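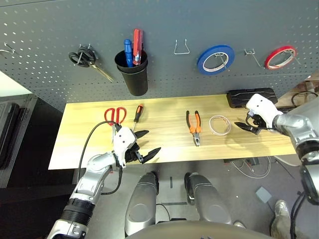 Mumow Creek trail reopens after culvert swap

Good news for anybody who's been taking the long way around: the creek trail in Clerkton is open again, all the way from the library lot to the old Brenunar mill site. I walked it this morning before work (yes, in the wrong shoes) and had most of it to myself, apart from one very pleased beagle.

The old pipe under the trail came out in March. In its place there's an open-bottom culvert, 9 feet across, so the creek gets a natural gravel bed again and fish have a shot at reaching the upper pools. Ingvarsson did the digging and is coming back in the fall to finish the planting – 2523 native shrubs and sedges on both banks, according to the town's notice. Only the first 500 are in so far, mostly willow and red osier dogwood, and right now they look like a whole lot of sticks.

A few things to know before you head over. The gravel at the mill end is still soft, so go easy if you're on a bike or pushing a stroller. Dogs need to be leashed the whole way and kept off the new plantings. The gate at the library lot gets locked at 7 p.m. until the lights are fixed, and I'd move your car well before that.

The footbridge by the ball field is a separate job and it's still closed. The town says it's waiting on a state permit, same as it said in December. I've asked for a date and will post it when I get one.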